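Data collection notes for the CPU seating task, thread. We're teaching a policy to put a desktop processor into its socket with a two-finger gripper, from teleoperated examples. Working name for the dataset is Veririer.

Target for this round was 88 episodes per operator. We have 281 in total after filtering. An episode covers one phase only: pick, carry, align, place, or release and retreat. We tried one long recording per chip in July and labeling the boundaries took longer than the driving.

Filtering rule: drop anything where the operator pauses more than two seconds within a centimeter of contact. Hesitation gets learned very well. The first Zultley checkpoint would hover over the socket and stay there until the timeout.

We kept episodes with one failed placement followed by a clean recovery. 72 of those. They are worth more per minute than the perfect runs, and operators throw them away by reflex unless the logging tool makes discarding awkward. Ours now asks twice.

Wrist views from the set, different phases: 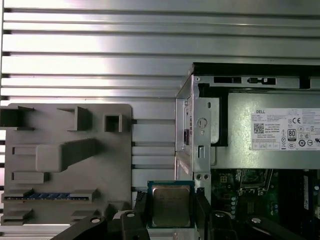
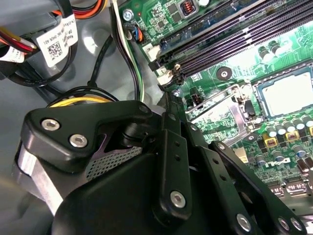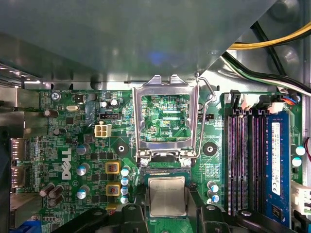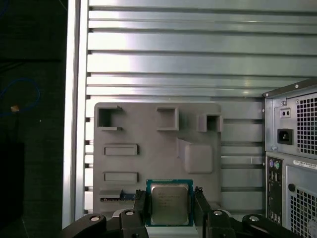
Myklebust replied that recoveries only help if the failure was an honest one, and that staged mistakes taught their policy to make the mistake first and then fix it. They cut every staged episode and the habit went away in the next training run.

Agreed, and we saw a mild version of it. Ours are all unplanned. The operator is told to drive normally, and the recovery tag goes on afterward by a second person who has only the video and the finger width trace.

On resolution: the pin 1 corner is hard to find in a wrist view once the fingers are on both edges of the chip. We don't ask the policy to find it there. Orientation is fixed at pick time and logged as one of four values. Anyone trying to recover it late from pixels should budget for a better lens.

Glare is the other problem. A metal heat spreader under overhead light can go nearly white, and the exposure swings as the wrist turns. Exposure is now locked for each episode and varied between episodes. Locking it to a single value for the whole set gave us a policy that worked until somebody opened the blinds.

Control rate is 30 Hz for both video and joint states, timestamped at capture. Early episodes were stamped at write time, and the offset drifted with disk load. Those are excluded. If your alignment phase looks noisy for no clear reason, check this before touching the model.

Split is by session, never by episode. Adjacent episodes share lighting and fixture position, so a random split reports numbers you won't see again.

Next up is the same protocol for memory modules, with force readings from the Votport sensor added to each record. The episode format stays the same apart from the extra channel.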